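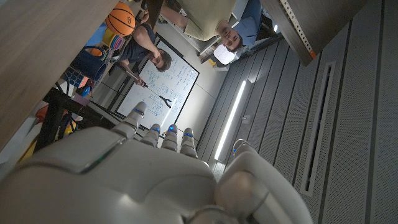

4 min read

Speaker notes: The Gomulley hand fault

Slide 1. Title
Wait for the door to close. Say that the talk covers one fault on one hand, and that questions on the arm should go to the end.

Slide 2. The setup
Right hand of the Gomulley unit, camera at the wrist, looking out past the fingers. The blue lights at the finger joints are the status lights people will ask about. The joint controller drives them, and the grip controller has no say in them. Blue means the joint has power and is answering on the bus. It does not mean the joint is holding position. Say this twice. Most of the lost time came from reading blue as healthy.
The view is upside down. Our viewer draws the stream as mounted, and the rotation is applied later in the pipeline.

Slide 3. What happened
March, morning session at Badby. The hand was told to hold a closed grip while the arm moved to the next station. Partway through the move, 2 fingers opened. No stop was raised. The arm finished its path at full speed with the part half held, and the part fell outside the marked area. No injury. It was logged as a safety event all the same, under the site rule for dropped loads.
Pause. Someone will ask about the weight of the part. It was light. The rule does not depend on weight.

Slide 4. The log
Point to the gap in the trace. The position reports from both fingers froze for 129 milliseconds. The grip controller kept using the last good value, saw no error, and cut the holding current as it normally does in a steady grip. When the reports came back, the fingers were already past the release angle.
The stale data timeout was set to 6 seconds. That value came from the bench configuration and was never changed for the floor.

Slide 5. Cause
Cable strain at the wrist. The Plulovix connector was seated, but the strain relief had been clamped one notch too far back, so the cable pulled at the end of wrist travel. We ran the same move 82 times with the clamp as found and got the dropout on more than half of the runs. With the clamp moved forward, none.
The clamp started the fault. The timeout let it reach the floor. Do not let the discussion settle on the clamp alone.

Slide 6. Changes
Timeout shortened and moved into the Kahraman safety profile, where a bench file cannot overwrite it. Stale position on any finger now stops the arm and keeps the holding current on. Clamp position is marked with paint and checked at each cable change.
Still open: the lights. We asked for a second color for stale data. The controller firmware does not support it yet.

Slide 7. Questions
Likely one: why keep current on after a stop? Answer: a powered grip on a stopped arm is the lower risk for this load. For pinch hazards, refer to the manual release procedure in the handout.
If there is time, go back to slide 4 and show the second trace.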